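About Telonen

Telonen is a small engineering firm based in Clovanbridge. We test two-armed robots for kitchen and table work, and we investigate faults in them when they occur. Our customers are firms that build the arms, firms that write the control software, and a few organisations that have bought both and want to know whether the combination is fit for use near people.

We began as the test department of Kuruc, a maker of packing machinery, and became a separate firm when Kuruc stopped making its own arms. The premises, the test benches and most of the working methods came with us. Kuruc remains a customer and is charged the same rates as everyone else.

What we do

Our work falls under two headings. The first is endurance testing: the same household task is repeated under recorded conditions until an agreed number of cycles is complete or a stop condition is met. The second is fault investigation, where a customer sends us a unit, its logs and an account of what happened, and we try to reproduce the event on our own bench.

We do not certify products. A report from Telonen states what was tested, on what equipment, with which software version, and what was observed. Customers sometimes ask for a one-line verdict that can be quoted in sales material. We do not supply one.

The Broldale fault

Most visitors to this page have heard of us through the Broldale fault, so an account is given here. The full report is available on request.

Broldale was an endurance project on a pair of arms mounted over a table. The task was to take bowls and plates from the table and place them in a rack, with small metal items handled by the other arm in the same cycle. The planned run was 200 cycles a day. At cycle 3428 the left arm released a bowl above the table instead of in the rack, then continued its programmed path with the gripper open. The bowl broke. The right arm, which was waiting for a signal that the left arm had finished, received that signal and moved into the shared area while the left arm was still in it. The two forearms touched at low speed and both arms stopped on their force limits.

There were no injuries. An operator was standing at the bench at the time, outside the marked line, and pressed the emergency stop after the arms had already halted. The damage consisted of one bowl and a scuffed forearm cover.

The first explanation offered was operator error, on the grounds that the bench had been restarted that morning. The logs did not support this. The restart had been carried out in the correct order and the arms had completed 11 clean cycles after it.

What we found

The cause was in two parts, and neither would have led to contact without the other.

The first part was mechanical. A cable to the left gripper had been routed on the outside of the arm with too little slack at the wrist. At one particular wrist angle the cable pulled on its connector and the grip signal dropped out for a fraction of a second. The gripper was configured to open on loss of signal. That setting had been chosen years earlier for a packing line, where a gripper that stays shut can trap a hand or jam a belt. Over a table, with a rigid object held at height, opening was the wrong response.

The second part was in the software. The "finished" message from the left arm was sent when the gripper opened, not when the arm had left the shared area. In normal running the two events were close together and always in the same order, so the weakness had not shown itself. When the gripper opened early, the message went out early as well, and the right arm acted on it.

We had reviewed that part of the software ourselves before the run started and passed it. The review checked that the message was sent and received. It did not ask what the message meant. This is recorded in the report as a failure on our side, and the review form has been changed.

What changed on our benches

Grippers now hold their last position on loss of signal for table work, and the arm stops. The setting is checked and signed for at the start of each project and after any change of gripper.

Permission to enter the shared area is now based on measured arm position. A message from one arm to the other is still sent, but it is used for timing only.

Cables are inspected at 4 wrist angles before a run, with the connector observed at each. The check is dull and takes up a good part of the first morning. It has since caught two further cables that would have passed the old inspection, which was carried out with the arm parked.

Emergency stops are tested daily. The Broldale stop button worked, but when we looked for the record of its last test we could not find one, and we regard that as a fault in its own right.
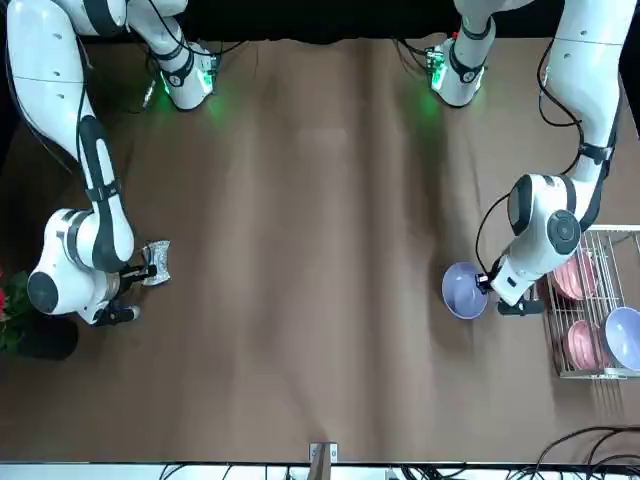 Bench work is slow for the same reasons. A bowl and rack task needs little force and not much speed, and it is easy to treat it as harmless. The arms themselves are heavy, however, and a shared workspace means that each arm is an obstacle to the other for part of the cycle. We test with ordinary household items because their shapes, surfaces and edges give the grippers the same trouble they would meet in use. Broken items are kept with the cycle number written on the bag until the project is closed.

How we report faults

Every customer receives the raw logs along with our report. Where we cannot reproduce an event, we say so, and we list what was tried. Where the cause lies with our own bench or procedures, the report names the procedure and the date it was changed, and there is no charge for the repeat run.

We ask customers to agree in writing, before work starts, that any finding with a bearing on the safety of people may be passed to the maker of the part concerned. Two prospective customers have declined, and we did not take on the work. The gripper setting described above was passed to Kuruc under this term. Kuruc has since added a page to its manual asking the installer to choose between open and hold, with no default supplied.

Visits and enquiries

The Clovanbridge benches can be visited by arrangement with the office. Visitors stay behind the marked line while the arms are powered and are asked to leave bags and loose cables outside the test area -- this applies to customers and suppliers alike. Photographs of a customer's equipment need that customer's consent, which the office will request on your behalf.

Units sent for fault investigation should not be cleaned, re-cabled or updated before dispatch. Please include the logs in their original form, even if they are long or appear to be incomplete, and note any restart made after the event. The next places for endurance work are in October.

Page last revised July 22, 2018.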